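### 3.2 Cell setup and upkeep

Two arms, one table, one cell controller (Cikmont, rev from May). Both arms work over the same surface from opposite ends, so most of the setup effort went into keeping the shared area known to both. Section 3.3 covers the software side. Hardware and routine care only here.

**Table surface.** Plain brown covering over the worktop, edges held down underneath. Blue tape on top, laid lengthwise and crosswise to give the cells. The grid does two jobs – it tells the operator where to put objects at reset, and the tape crossings serve as check points for the wrist camera. We do not use printed markers. Tried them early on, they got scuffed by the gripper tips and had to be reprinted too often. Tape is cheaper and goes down fast.

**Objects.** Small household set from the Zolex list. Enamel mug, clear cup, lids and so on. The clear items are the hard ones for the cameras and were kept in on purpose. Placement by hand, into the cell named on the pendant screen. Lids go down separately from the vessels unless the task says otherwise.

**Pendants.** Both sit on the white side table next to the cell, within reach of one operator. Each has its own emergency stop. The stops are also linked through the controller, so either one halts both arms. Checked at the start of every session, no exceptions. Teach speed is capped at 20 percent for all upkeep work.

**Crossing check.** Done before each session and after any change to a gripper or camera bracket. Steps as follows:

1. Clear the cell under the arm being checked. Other arm parked or held.
2. Jog the wrist over the chosen crossing, tool pointing down.
3. Grab a wrist image, read off the crossing position.
4. Compare with the stored value. More than 3 mm off – redo the hand-eye calibration for that arm.
5. Swap arms and repeat.

Takes one person a few minutes when nothing is wrong. The fixed cameras keep logging during the check so there is a outside view to go with each wrist image. Fig. 4 gives one wrist view and two fixed views.

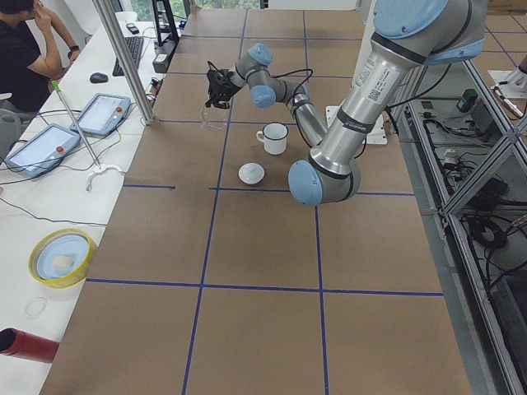
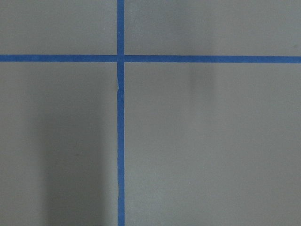
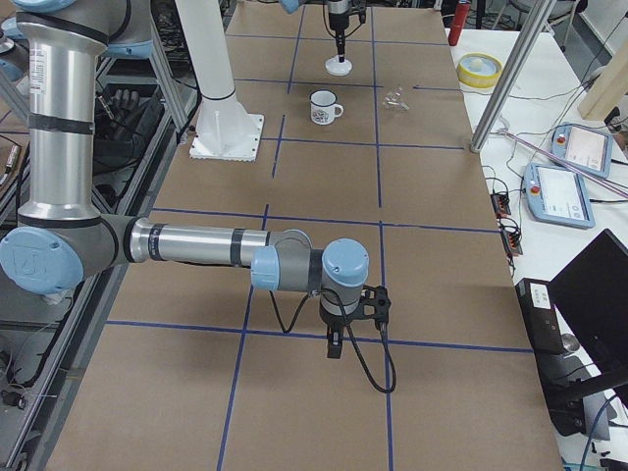 **Figure 4.** The shared cell and its tape grid. Top: fixed view, gripper above the clear cup, mug and lid alongside. Middle: wrist view of a tape crossing. Bottom: fixed view from another angle, both arms over the table.

Note on the wrist view. The surface comes out gray there, brown in the fixed views. For the check it makes no difference, the blue still separates cleanly from the background. Soft shadows on the surface are a bigger worry. A dark patch running next to a strip can pull the edge fit sideways if the threshold is set too low. We fit the line in hue only and drop brightness altogether, which removed most of the bad reads.

The tape itself is the weak point. Edges lift or wrinkle, and where two pieces meet there can be a small jog. A jog close to a crossing shifts the fitted line, so the fit window starts a short way out from the overlap and skips the first stretch of tape. Strips with visible wrinkling get pulled and relaid whole. No patching – patched strips gave two edges and the fit picked either one.

**Cables.** Gripper and camera cables run back along the forearm with slack left at the wrist. Too little slack and the last joint pulls on the connector, too much and the loop reaches the table when the wrist is low. Slack is set with the arm in its lowest working pose, then the wrist is turned through its full range by hand-guiding. Retied whenever a tool comes off. Of all stops logged up to Dec 1, 2022, cable snags were the most common cause that was not an object slip.

**Service interval.** Every 3,000 grasp cycles, per arm:

- bracket screws checked and marked with paint pen
- finger pads wiped, replaced if the edge is rounded
- wrist camera lens cleaned with a dry cloth
- connectors at the wrist reseated
- crossing check run twice, before and after

A full service takes 60 minutes for both arms if no pads need changing. Intervals were set after the first Grellesis runs, where we went by hours powered on and ended up servicing an arm that had hardly moved while the busier one drifted. Cycle counts are kept per gripper, not per arm, because grippers get swapped. The Radonjić mount needs its screws checked twice as often, the thread inserts are soft and back out under vibration.

**Log.** One line per action: arm, gripper, what was done, crossing offset before and after. The log has 296 entries for the period reported here. Entries without an "after" offset were left out of the drift analysis in Sec. 4.1.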